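Ordnung im Nachlass: Das Stadtarchiv Duvamness erschließt die Sammlung Furtună

Als die Sammlung Furtună im Mai übernommen wurde, lag kein Verzeichnis vor. Béla Magyar, Leiter der Abteilung Nachlässe, spricht von einem »Bestand, der über Jahrzehnte gewachsen ist, ohne dass jemand an spätere Benutzer gedacht hätte«. Erfasst sind inzwischen 772 Briefe, überwiegend Geschäftskorrespondenz.

Auf die Frage nach dem Vorgehen verweist Magyar auf den Grundsatz der Provenienz. »Wir belassen die Schriftstücke in der Reihenfolge, in der sie abgelegt wurden. Auch eine unbequeme Ablage sagt etwas über den Menschen aus, der sie geführt hat.«
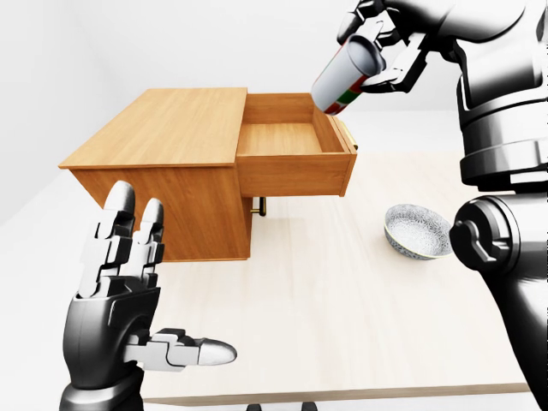 Schwieriger gestalte sich die Datierung. Mehr als 50 Schreiben tragen weder Ort noch Jahr. »In diesen Fällen helfen uns Papier, Handschrift und gelegentlich ein Poststempel«, so Magyar. Zwei Mitarbeiterinnen seien derzeit damit befasst.

Für Personenakten gilt eine Schutzfrist von 30 Jahren — Ausnahmen bedürfen eines schriftlichen Antrags. Die übrigen Teile können ab dem 30. September 2026 nach Voranmeldung im Lesesaal eingesehen werden.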